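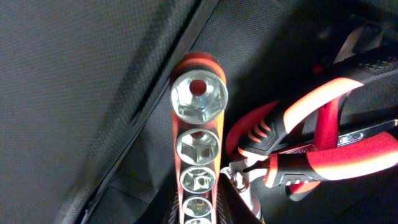

Sockets on an orange rail, with pliers to the right.

How to Report Suspected Misuse of Public Funds in Lanora County

Office of the County Inspector, Corkberg

Any person may report suspected misuse of county money, property or staff time. You do not need to live in Lanora County, and you do not need a lawyer. The steps that follow apply to reports about county departments, elected county officers, and contractors paid from the county budget. Reports about school districts and the Corkberg city government are handled by their own auditors and should be sent to them directly.

Before you start

Check that your concern falls within the authority of the Office. We review matters such as false invoices, payments for work that was not done, gifts accepted from bidders, personal use of county vehicles or purchasing cards, and contracts awarded outside the bidding rules. We do not review tax assessments, court rulings, or disagreements over how a policy was decided.

The gift rule deserves particular attention. A county employee may not accept gifts worth more than $200 in a calendar year from any one business that holds or seeks a county contract. Meals and travel count toward the limit. If you are unsure whether an item counts as a gift, report it and let the intake staff decide.

Step 1. Write down what you know

Set out the facts in the order in which they happened. Include the department, the names and job titles of the people involved, the place, and the dates as closely as you remember them. State whether you saw the event yourself or heard of it from another person. Both kinds of report are accepted, but they are reviewed differently. 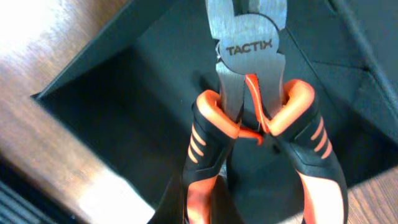
Step 2. Gather documents lawfully

Attach copies of any records you already hold, such as invoices, emails, time sheets or bid notices. Keep the originals. Do not enter an office, open another person's account, or remove county property in order to obtain evidence. Material taken unlawfully may be excluded at a hearing, and the person who took it may face charges.

If a record exists but you do not have it, describe it and say where it is likely to be kept. The Office has the power to require departments to produce their files.

Step 3. Submit the report

Online: Use the Plesto reporting portal and select "Public funds" on the first screen. The summary field accepts 2,000 characters. Longer statements should be uploaded as a separate file. The portal issues a case number once the report is sent.

By mail or in person: Complete Form 3 and deliver it to the intake desk in the Verhoeven Building, Corkberg. The desk closes at 4:30 p.m. Staff will stamp your copy on request.

You may leave the name field blank. Anonymous reports receive the same first review, but we cannot ask you further questions unless you create a Plesto mailbox or give us another way to reach you.

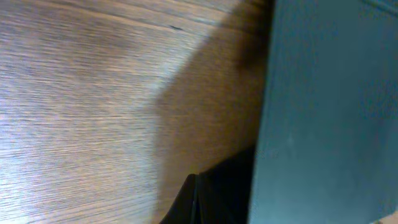

Keep your case number in a safe place. Intake staff cannot look up an anonymous report without it, and a second report on the same matter will be treated as new.

Step 4. Wait for the intake decision

The Office will decide within 30 days whether to open an inquiry, refer the matter to another agency, or close it. If you gave contact details, you will receive the decision in writing. An open inquiry is confidential, and the Office will not confirm who is being interviewed. Matters that appear to involve a crime are sent to the district attorney, who alone decides whether to bring charges.

Step 5. Ask for a second review

If your report is closed, you may request a second review by quoting the case number and explaining what was overlooked. New documents may be added at this stage. The second review is carried out by an officer who had no part in the first decision.

Protection from retaliation

A county employee who reports in good faith may not be dismissed, demoted, reassigned or threatened for doing so. Complaints of retaliation are made on the same form, under Part B. A report that the sender knows to be false is not protected.

Related pages: Requesting County Contract Records; Gift Disclosure for Employees; Language Assistance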